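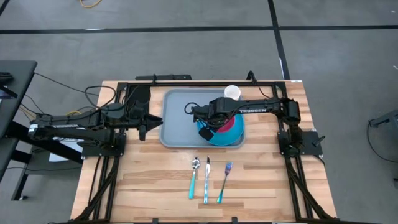

My brother-in-law Birger has one rule for the shop, and it's that you don't name a machine until it's done something useful. I'd been calling the pair Ato since August, so I'd been breaking his rule for months, and he brought it up every time he came by for coffee.

The job was setting the table. Plate, bowl, cup, silverware, dinner for one. I had 83 practice runs saved from the week before and I'd promised Kathleen next door that she could come see it before she drove back to Skodberg. She'd even brought her own chair!

"Which one's Ato?" she said.

"Both of them," I said. "They share it."

"Like twins?"

"Like a law firm," said Birger, from the doorway.

I typed in the command (I always get a digit wrong the first time, and I did) and the motors came on with that little hum I've gotten so fond of. Kathleen leaned in. I told her to lean back. Then I picked the fork as the first thing to try, mostly to show off – spoons are easy, and I wanted Birger to see a fork. 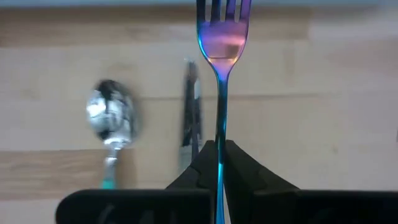

The fork, upright between Ato's fingers.

"Well, look at that," Kathleen said, very quietly, as if it might hear her and get nervous.

I didn't say anything. I had my thumb on the stop button and I was thinking about the 721 dollars I still owed Birger for parts. He'd come in from the doorway by then, coffee and all, and he was standing closer than I'd let Kathleen stand.

"Ato," he said. "How are you spelling that?"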